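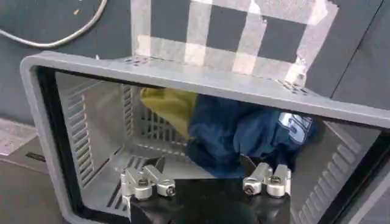 What does the Trokorstead Tariff Notice File contain?
It contains the text and coded fields of public notices in which a government announced, changed, delayed or withdrew an import duty.

Trokorstead Tariff Notice File
Data card, version 4

Summary

The file is maintained by the Trokorstead Trade Policy Archive for use in research, teaching and reporting on trade policy. Each record stands for one official notice. A notice may be a gazette entry, a ministry press release, a customs circular or a joint statement issued by two governments. News reports are not included as records, although a news report may be cited in the notes where it helped the Archive locate an official text.

The current version covers notices from 73 customs territories. Coverage is uneven. Territories that publish their notices in a searchable gazette are close to complete for the years covered. Territories that publish only through press offices are likely to be missing short-lived notices, including those withdrawn before they took effect.

Files

notices.csv holds one row per notice.
goods.csv holds one row per product heading named in a notice. A notice that names no heading has no row in this file.
links.csv records which notices amend, suspend or replace an earlier notice.
texts/ holds the full text of each notice in its original language, as plain UTF-8.

The three tables are joined on the field notice_id. Identifiers are permanent. When a record is removed, its identifier is not issued again.

Main fields in notices.csv

notice_id: the permanent identifier.
issuer: the body that issued the notice, in English.
territory: the customs territory applying the duty.
target: the territory or territories whose goods are affected, or "all" where the duty applies without regard to origin.
action: one of 13 codes, listed in codes.txt.
stated_reason: the reason given by the issuer, in its own words, translated where necessary.
effective: the date on which the notice says the duty will apply. The field is blank if no date is given.
status: proposed, in force, suspended or withdrawn at the time of release.

Users should note that "suspended" and "withdrawn" are separate values. A duty is coded as suspended when the issuer has kept the right to apply it without a further notice. A duty is coded as withdrawn only when a later text cancels it. Where a leader or minister has announced a cancellation in a speech and no text has followed, the status is left unchanged and the speech is mentioned in the notes.

How the records were made

Source texts were gathered by the Archive and by Stilex, which supplied the gazette scans for territories without an online edition. Scans were converted to text and corrected by hand. Each notice was then coded by 2 readers working separately. Disagreements were settled by a third reader, and the original codes were kept in the file coding_log.csv.

The action codes follow the Kalogeropoulos scheme, with minor changes described in codes.txt. The most important change is that a delay of the effective date is treated as an action in its own right. In earlier versions it was recorded only as a note, and comparisons across versions should take this into account.

Translations were prepared by Grelon. They are intended as an aid to readers and have no legal standing.

Known limitations

Rates are recorded as stated. The Archive does not calculate the duty actually paid, and the file should not be used for that purpose without separate customs data.
Quotas, licensing rules and border closures are outside the scope of the file, even where they appear in the same notice as a duty.
The stated_reason field reports what the issuer said. It does not reflect a judgment by the Archive.
Product headings in older notices have not been converted to the current classification.

Updates and corrections

A new version is released each March. Corrections received between releases are listed in errata.txt and applied in the next version. A correction request should give the notice_id, the field concerned and a copy of, or reference to, the official text that supports the change. Requests based only on press coverage will be held until an official text is found.

Terms of use

The tables may be copied and adapted for any purpose, provided that the Trokorstead Trade Policy Archive is credited and the version number is given. The texts remain subject to the rules of the issuing territory. Users who intend to republish full texts should consult rights.txt first.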